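Flikwood Tenants' Group – minutes, July

Present: Anouk Cuypers (chair), Oľga Ševčík (notes), 7 households. Apologies from Liew.

1. Bins. The new collection round starts next month. Food scraps and wrappers still go out mixed at the Clusthorpe end, and the hauler has refused 2 loads. 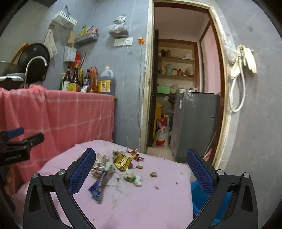 Anouk will ask the hauler for a printed list of what goes where. Lultthorpe residents want theirs by mail.

2. Stairwell lights. Still out on the second landing. Oľga to call again.

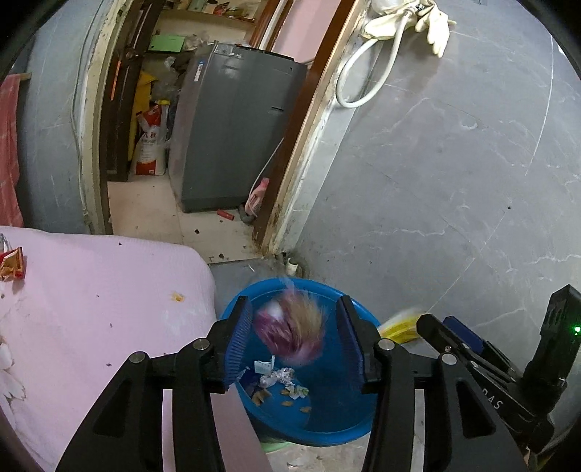 3. Shared kitchen. Cleaning rota agreed – 34 in favor, proxies included. Packaging can go in a blue plastic basin on the floor like the one shown, emptied nightly.

Meeting closed 8:41 p.m.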